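Spent my morning rewriting our two-arm cell rules, so you all get a thread about it. Sorry in advance! (1/7)

Rule one, and I will die on this hill: before anybody reaches in, both arms get parked and the power comes off at the switch. Pausing from the laptop doesn't count. Volkan Ersoy and I argued over that one through two coffees — he gave in. (2/7)

Rule two is the speed cap for new scripts. First 14 runs go slow, one person watching, hand near the stop. Yes, it's dull. Bring a snack (outside the cell, please). (3/7)

Rule three came from Zoila Giraldo over at Tistell. Write the layout down before you start: which bins, which objects, which arm gets which side. Our old log had 3284 entries and hardly any of them said what was on the floor at the time. Painful to read back! (4/7)

Rule four: cables get checked at every joint at the start of a shift, with the arm moved by hand through its whole reach. Clips work loose and you don't notice until something snags. (5/7)

Mice and bins on today's sheet, one arm over the yellow tray and the other down in the teal bin. 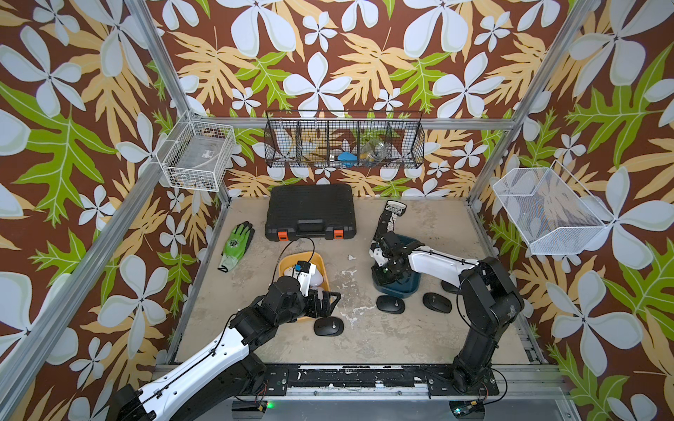
Can one person sign off a layout change alone? Only if both arms keep to their own sides — anything that lets them share space needs a second signature. (6/7)

The whole thing fits on one page now, down from 19. Ívar Kragh wants it laminated. I want to see if it survives December first. (7/7)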